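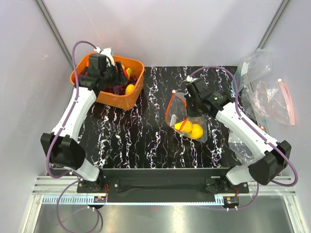
Does the trade-in credit apply to a desktop that no longer starts? Several owners of the first Serard desktop have put this to the Condville support desk, and one added that the memory had already been taken out. The credit applies in both cases, provided the case and main board are returned together. Missing memory lowers the amount by 50 dollars.

Which models are covered?
The program covers the Serard and Serard Plus desktops sold by Sleiman stores or through the Condville website. Laptops and monitors are handled under a separate program.

How much is the credit?
A Serard in working order earns up to 1,000 dollars toward a Bastberg gaming desktop priced at 2,000 dollars or more. The final amount is set after inspection – usually within 19 days of arrival. 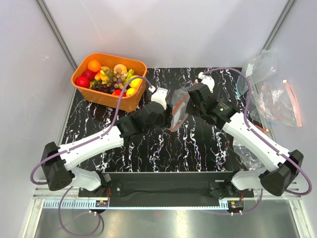 Credits are issued by email and cannot be exchanged for cash. A credit may be used once, and any unused balance is lost.

Should I erase my files first?
Yes. Owners are responsible for backing up and erasing their data. Condville wipes every drive it receives and cannot recover files afterward. Game licenses tied to an online account are not affected.

May I keep my graphics card?
Yes, if it was bought separately. The card supplied with the computer must be returned with it.

When does the program end?
Requests must be submitted by the end of November. Computers already in transit at that time will be accepted.

Last updated April 21, 2021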